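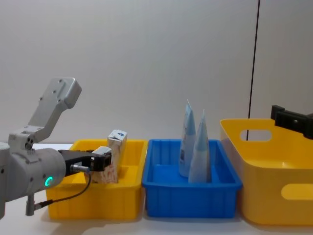

School of Journalism and Media, Halbridge University

Student court reporters fill the gap in Barport

19/04/2024

Barport has a local court reporting service again, and it's being run by our second and third year students!

The Barport Court Desk started filing at the beginning of semester, and the response from readers in town has been bigger than we dared hope for. The desk has published 40 stories so far, all of them written by students who sat through the hearings themselves, took their own notes and checked every name and charge against the court list before a word went up on the site.

Barport's magistrates court sits on the hill behind the library, a long train ride from campus, and it had gone without a regular reporter since the town's weekly paper closed its office. Bigger outlets would send someone down for a serious trial, but the everyday business of the court (the driving matters, the tenancy fights, the fishing licence cases that half the town has an opinion on) went by with the press bench empty. Our students now sit on that bench every sitting day during term.

The desk grew out of the old media law unit, which for years was taught almost entirely from a textbook. Students learned contempt, suppression orders and fair reporting, passed the exam, and often didn't set foot in a courtroom until their first job. Under the new arrangement they still do the law, and plenty of it, but they do it alongside the reporting. A student who has just spent a morning working out whether a child witness can be identified tends to have very good questions for the afternoon tutorial.

There are 55 students rostered this semester, working in pairs. One writes the main report while the other keeps a full note of proceedings, and they swap at the next sitting. Copy goes back to the newsroom in the Oberholzer Building, where a student editor reads it first and a staff member with court experience reads it again. Nothing is published without both. It makes for some late lunches, but the turnaround has been terrific, with most stories online the same day.

Shorthand is back, too. We brought it in as an option with modest expectations, and the early morning class filled up in the first week and had to be moved to a bigger room. Recording isn't permitted in court without leave, so a decent speed makes a huge difference, and there's been some friendly rivalry over the speed tests pinned up outside the newsroom. The students who came in sure they'd never manage it are now leaving each other notes in it on the kitchen whiteboard.

For the pairs on the road, the desk has put together its own handbook. It runs to 28 pages and covers everything from how to bow when you enter the room to who to ring when you're unsure about an order. Students wrote most of it, adding to it after each sitting, and the section on what to do when someone's relative bails you up on the front steps is particularly good (stay calm, be polite, give the newsroom number, don't argue about the story). A law school colleague has checked the legal parts, and we're happy to share it with other journalism programs that would like a copy.

Readers find the reports on the desk's website and in a free email that goes out at the end of each sitting week. The Barport library prints the email and leaves it at the front counter, and we're told the copies don't last long. The desk has also had its first proper corrections. There have been 3, all minor, all fixed on the day and all listed openly at the foot of the story. Going back to a reader and saying "you're right, we got the street wrong" is a skill like any other, and the students have handled it really well.

One of the most popular pieces so far didn't have a verdict in it at all. It was a plain guide to what happens when you get a court date for the first time: where to park, when to arrive, how to find the duty lawyer, how long you might be waiting. The court registry has since asked if it can hand the guide out, and the pair who wrote it are making a version that fits on a single sheet.

Travel has been the hardest part to sort out. Fares and overnight stays for early listings are being covered this year by a grant from the Lukitov Fund, which supports regional reporting, and that has meant no student has had to turn down a roster spot over the cost of getting there. We're very grateful for it. The school is paying for the website and for staff editing time.

There's more coming. From September the desk will begin covering the tribunal that sits in the Barport council offices, which deals with planning and rental disputes, and a small audio team will start a fortnightly program explaining how a case moves through the system. Students from any year can apply for the audio team, and no radio experience is needed. If you can explain something clearly to your nan, please put your hand up!

Applications for next semester's roster open after the mid-year break. You'll need to have finished the introductory reporting unit and be able to do at least one full sitting day a fortnight. The desk is holding an open afternoon in the Oberholzer newsroom before then, with current students on hand to talk about what a day in court is like, and a shorthand taster for anyone brave enough. Bring a pen and a spiral notebook. Details will be posted on the school noticeboard and sent to student email accounts.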